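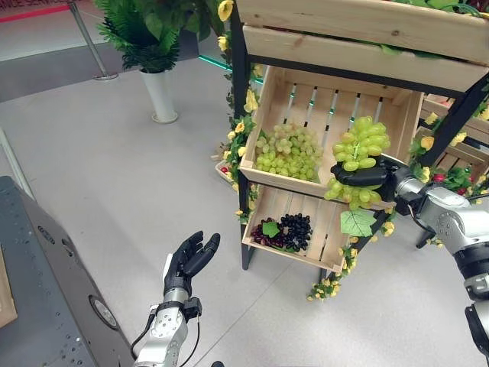

Squeeze limits belong in the written rules and not in somebody's head, according to Mackenzie Carrier, and I've come around to that view after years of shrugging it off. So let me start there, because this entry is about the Drevora Rules, the handling code a lot of us use for robots that pick up produce and put it down again.

Origins

The Rules began as a few pages passed around the Tisus workshop one November. Barrientos added the part on shared floor space, and the whole thing got its name from the town where everybody met to argue over it (I was there, and boy, did we argue!). The current text has 9 sections. It's a voluntary code, so you won't find an inspector knocking on your door over it.

Grip and release

Section 2 is the one I get asked about most. Bunched fruit, grapes above all, has to be held so the load is shared between the stem and the fruit next to it. You set a force ceiling for each item and write it down, and you don't borrow the ceiling from the last item just because it looks similar. Artificial fruit is fine for practice, but a ceiling found on plastic can't be carried over to the real thing.
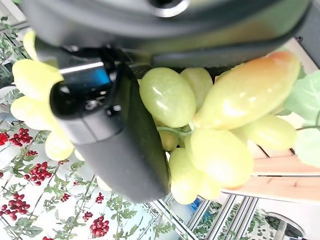

Release gets its own paragraph. The fingers open only when the bunch is resting on something, and then the hand waits before it backs away. I used to skip the wait. Don't skip the wait!

People nearby

Anyone can call a stop, trained or not, and a stopped arm stays stopped until the person running it has walked over and looked. Barrientos wanted a remote restart and lost that vote, though I still hear about it.

Records

A new hand needs 30 clean picks in a row before it works near visitors, and a full check comes due every 3,000 cycles. Nurnivum publishes a log sheet that covers both. I find it cramped, so I keep my own notebook and copy things over on Fridays.

See also: force limits, end effectors, shared workspaces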